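Association des locataires de la résidence Arkia
Procès-verbal de la réunion du 12 août

La réunion est ouverte à 18 h 15 dans la salle du rez-de-chaussée. Le quorum est atteint. Le procès-verbal précédent est approuvé sans modification.

1. Charges d'eau

Le bureau présente le décompte reçu de la société Gevari. La régularisation demandée est de 198 euros par logement. Plusieurs locataires trouvent que ce montant est trop élevé et demandent à voir les factures originales. Il est décidé d'écrire à Gevari par lettre recommandée. Le paiement n'est pas suspendu pendant ce temps.

2. Buanderie commune

Les horaires restent les mêmes, de 8 h à 20 h. Il est rappelé que le linge doit être retiré à la fin du cycle et que la porte de la machine reste ouverte après l'usage.
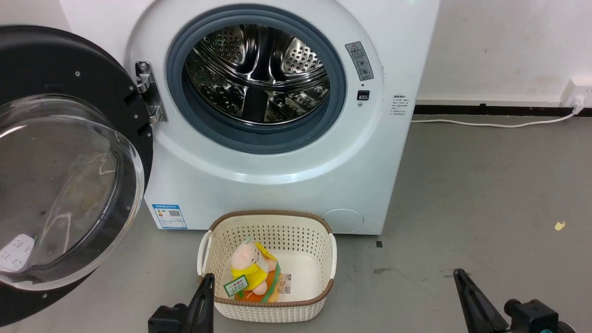

La proposition de mettre un cahier de réservation est discutée assez longuement. Vote : 15 voix pour, 5 contre. Le cahier sera mis en place en octobre.

3. Local à vélos

L'entreprise Flitach a envoyé un devis pour la nouvelle serrure. Le devis ne précise pas le nombre de clés, il faut donc le faire compléter. L'entreprise Harahap est aussi contactée pour comparer. Le point est reporté.

4. Fête des voisins

Un budget de 80 euros est accordé pour les boissons. Chaque foyer apporte un plat. En cas de pluie, la fête se tient dans la salle.

5. Divers

Une locataire signale que la lumière du deuxième étage s'éteint trop vite. Le bureau transmet la demande à Gevari.

La séance est levée à 19 h 50. La prochaine réunion aura lieu en octobre, la date sera affichée dans le hall.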